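20 Feb 2024
Ragnheiður Hedegaard and Ye-rin So

3. Platform Preparation and Upkeep

3.1 Commissioning in the test kitchen

All trials reported in this paper were carried out on a single Hetetti humanoid, operated by the Skeston household manipulation group. The unit was commissioned in June and has remained the group's only platform for kitchen tasks. It carries two multi-fingered hands on segmented arms, and its principal sensor for manipulation is a camera mounted in the head. The control software is the Cidetance stack, with the manufacturer's default joint limits retained except at the wrists, where the permitted flexion was reduced after a connector was strained during commissioning.

Each working session begins with a hand check. The arms are lowered, both hands are brought into the lower part of the head camera's view with the palms turned up, and the fingers are driven slowly through their range. The operator compares the commanded and reported angles for every joint. A discrepancy that persists over two passes is treated as a tendon fault and the hand is withdrawn from use.

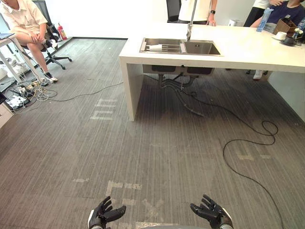 The check is performed with the robot well clear of the counters, so that a finger which fails to stop at its limit meets nothing. Cabling to the support equipment is inspected at the same time. The group initially routed these cables along the shortest path and found that they migrated into the walking area over a morning's work; the routing is now reviewed before the robot is permitted to step.

3.2 Wrist and finger adjustment

The wrists required more attention than any other part of the machine. Under repeated lifting of crockery, the clamping screws at the forearm relaxed by a small but measurable amount, and the resulting play appeared in the data as a slow drift in grasp height. Screws are re-torqued after every 50 grasps, and the torque is recorded in the Mykhailiuk log together with the operator's initials.

After re-torquing, the hand is verified with a plain ceramic mug. The robot is required to hold the mug upright for eight seconds with the fingers closed across the body and the thumb near the handle — a posture chosen for its sensitivity to wrist play. If the rim tilts visibly in the head camera's view, the adjustment is repeated. 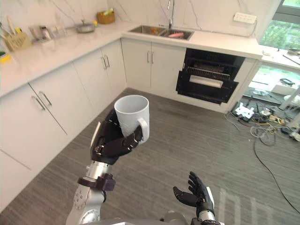 Finger pads are replaced when the verification fails twice in succession without a fault being found at the wrist. In practice a set of pads lasted for nearly 1000 grasps. Glazed items wore the pads less than expected, whereas wire racks were responsible for most of the tears noted in the log. Replacement pads are seated by hand and left under light pressure overnight; attempts to shorten this period led to lifting at the edges of the fingertips.

3.3 Camera and arm registration

Registration between the head camera and the arms is renewed whenever a wrist has been opened. The procedure concludes with a reach into the lower rack of the dishwasher, where an error at the wrist is most readily seen against the tines. The stance matters here. The robot must be close enough for the arm to reach the rack without full extension, yet its feet must remain clear of the lowered door.
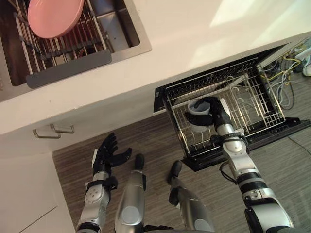 Figure 1. Head-camera view at the open dishwasher. The right hand grips a white cup in the lower wire rack; the left hand is open and empty.

Where the reported fingertip position and the camera estimate differ by more than 8 mm, the registration is discarded and the sequence is restarted from the hand check. The stance is also re-measured at that point, as early sessions showed that a small error in foot placement could be mistaken for an error in the arm. Values from discarded registrations are retained in the log but were excluded from the analysis in Section 4.

Related items
Wrist play and grasp drift in multi-fingered hands
The Mykhailiuk log: format and field definitions
Cidetance stack: notes on joint limits
Pad wear on wire racks — a short report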